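Di., 10. August

Leimversuche Nurkitz, zweite Runde. Knochenleim aus dem neuen Sack, über Nacht gequollen, morgens im Wasserbad angesetzt. Mischung wie letzte Woche, nur mit weniger Wasser. Der Leim zieht deutlich längere Fäden als die alte Charge und riecht strenger.

Probestücke Buche auf Buche, stumpf verleimt, Pressdauer bis zu 10 Stunden. Die Hälfte der Stücke vorher angewärmt, die andere Hälfte kalt aus dem Regal. Bei den kalten ist der Leim schon beim Auflegen geliert, zwei davon gingen von Hand wieder auseinander. Angewärmt hält alles.

Gunther meint, 200 g Trockenleim pro Ansatz seien zu viel, wir werfen am Abend immer Reste weg. Ab morgen also kleinere Ansätze, dafür zweimal am Tag.
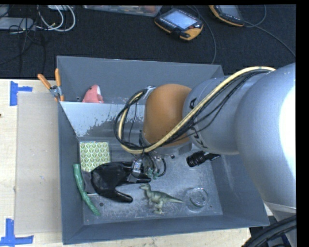 Offen ist noch die Sache mit dem Harnstoff. Quyên hat in ihren Notizen zur Serie Onen eine Zugabe stehen, die die offene Zeit verlängert, aber keine Angabe, ob vor oder nach dem Erwärmen. Ich frage sie. Bis dahin nur ohne Zusatz weiter - sonst lassen sich die Reihen nicht vergleichen.

Bruchbild der Stücke von letzter Woche: Nr. 92 im Holz gerissen, die übrigen in der Fuge. Bei Nr. 92 war die Fläche gezahnt, das will ich mit drei weiteren Stücken prüfen.

Zu erledigen:

- Thermometer im Wasserbad gegen das zweite abgleichen, zeigt vermutlich zu niedrig an
- Zahnhobel schärfen
- Pinsel mit Metallzwinge aussortieren, der Leim wird davon dunkel
- Gunther den Schlüssel vom Holzlager zurückgeben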